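Projektbericht: Putten auf kurze Distanz
Wahlpflichtkurs Sport und Technik, Gruppe Multunum

1. Fragestellung

Wir wollten wissen, ob eine feste Routine vor dem Schlag beim Putten hilft. Gespielt wurde auf dem Übungsgrün der Anlage Lultcombe, im März, jeweils nachmittags. Alle Teilnehmenden waren Anfänger ohne Handicap. Die Idee kam von Dilek Işık, die selbst im Verein spielt und das Training geleitet hat.

2. Durchführung

Es gab zwei Gruppen. Die erste puttete ohne Vorgabe, die zweite hielt sich vor jedem Schlag an denselben Ablauf: Linie lesen, zwei Probeschwünge, Blick zum Loch, Schlag. Insgesamt kamen fast 4000 Putts zusammen. Die Ergebnisse haben wir auf Papier notiert und später in eine Tabelle übertragen. 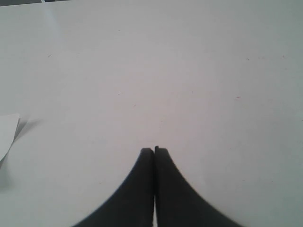
Abb. 1: Zwei schwarze Greiferfinger vor einer weißen Tischfläche

3. Ergebnisse

Die Gruppe mit Routine lochte häufiger ein. Am deutlichsten war der Unterschied bei Putts mit leichtem Gefälle, auf ebener Fläche lagen beide Gruppen dicht beieinander. 400 Putts mussten wir streichen, weil auf den Bögen die Entfernung fehlte.

4. Fehlerquellen

Das Grün war morgens gemäht worden, aber nicht an allen Tagen. Außerdem haben einige aus der ersten Gruppe den Ablauf der anderen übernommen. Bei einer Wiederholung sollten die Gruppen getrennt üben.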